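Freezer Habits for People Who Forget What They Froze
By Keir Rennie
January 30, 2026

My freezer holds a great deal of food and very little information. For years I assumed I would recognize a gray block when I saw it. I have since served chicken stock as apple sauce, and Cameron Pollock, who was at that dinner, still brings it up.

So, some habits that have cut down on the surprises.

Label before you fill. Tape won't stick to a cold, damp bag, and a marker won't write on one either. Put the name and the month on while the bag is flat and dry. "Soup, October" is plenty. "Yummy soup!" tells you nothing in the spring.

Freeze things flat. A quart bag of chili laid on a cookie sheet turns into a tidy slab you can file upright like a record album. The same bag dropped in any old way will freeze around the wire shelf and become part of the appliance.

Spread small things out first. Berries, meatballs, cut vegetables, whatever it is, give them a few hours on a tray with some air between them, then bag them. Skip this and you'll be hitting a bag of peas against the counter at dinnertime, which does work but upsets the dog.

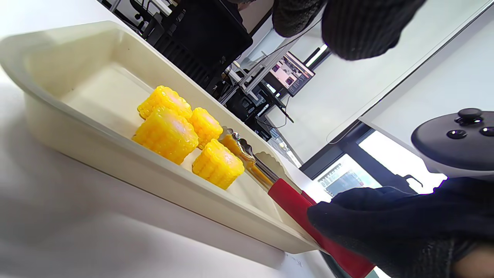
Keep a list on the door. I know. I resisted it too, on the grounds that I am not running a warehouse. But the list takes less time than standing there with the door open, moving the same bag of ice from left to right. Cross things off when you take them out. If you live with people who won't cross things off, the list becomes historical fiction within 16 days, and you should hide the pen and do it yourself.

Leave room in jars. Liquid expands, and it doesn't care that you were fond of the jar. Straight-sided ones do better than the kind with shoulders. Leave an inch at the top and put the lid on loosely until the contents are solid.

Thaw in the fridge, on something with a rim. Every leak I've ever had went straight into the vegetable drawer.

Corn is worth a word of its own. Blanch it, cool it in ice water, and dry it well before it goes in the bag. Short pieces pack better than whole ears, and they fit in a small pot later. Cook them from frozen; thawed first, they go limp and sulky. A little butter and salt covers most remaining faults. 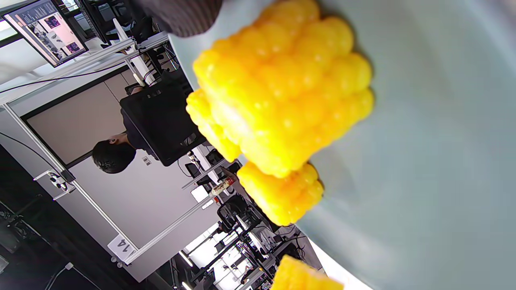

Corn cut short fits the plate as well as the pot.

Eat from the freezer one night a week. Ours is called Russo night, after a frozen lasagna that stayed with us through 3 apartments. The rule is that you cook whatever is oldest, and you're allowed to complain only while washing up.

And check the back corner before you go shopping. I once came home with 5 bags of green beans and found the previous green beans waiting for them.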